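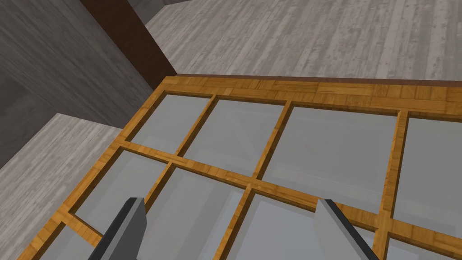
Pre-show safety walk, Studio B, live entertainment special
Nov 13, 2024
Walked by: Volkan Çınar, floor safety
Production: Odden
Set build: Marinho

OK = fine. FIX = before audience in. NOTE = for next time.

1. Audience seating
Rows A to K bolted, checked by hand. OK
Row L, two seats loose at the back feet. FIX, or rope off the row
Capacity 581 on the certificate. Ticketing had a higher number on their sheet, have asked them to reissue. FIX

2. Exits
All doors open from inside. OK
Stage left exit had flight cases in front of it again. Moved while I stood there. Check again at doors
Exit sign over the band riser is dim, new lamp requested. FIX

3. Rigging and lights
Truss load sheet seen and signed. OK
Safety bonds on all moving heads except one over the host desk. FIX
Star cloth: flame cert is from March, accepted
Confetti cannons not armed, keys with me

4. Set and props

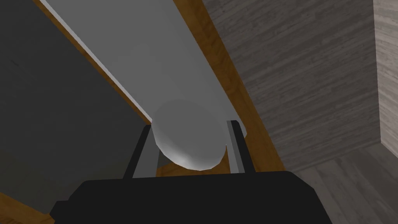

Pale grey piece with rounded end, between the gripper fingers.
Slide for the opening number: top step has no grip tape. FIX
Toy kitchen from Plastico, small parts bag taped under it, take it off before the under threes get near. FIX
Giant present boxes, lids light enough, air holes cut. OK

5. Power and cable
Ramps down on both audience crossings. OK
40 amp feed to LED wall labeled. OK
Coffee machine on the same strip as the sound desk. Unpluged it. Sorry sound

6. Child performers
Chaperone list recieved, one name missing for the choir from Pariston. FIX
Quiet room: heater guard fitted, door can't lock from inside. OK
Balloon drop, 2,000 balloons, net holding. Talk to choir first about the noise. NOTE

7. Fire and first aid
Extinguishers in date, stage right one sitting on floor, needs its hook. FIX
First aid kit backstage short on ice packs and small plasters. FIX
Haze: detectors isolated only with fire watch in place. Watch not named yet. FIX

Comments
Dress run went nearly 40 over and the crew skipped the second walk. Not doing that on the night.
Host wants to run through the crowd in the second song. Fine on the left aisle only, right aisle has the camera track.
Will re-walk when FIX items are signed off by Odden. Leave sheet on my desk, not the prop table.

V.Ç.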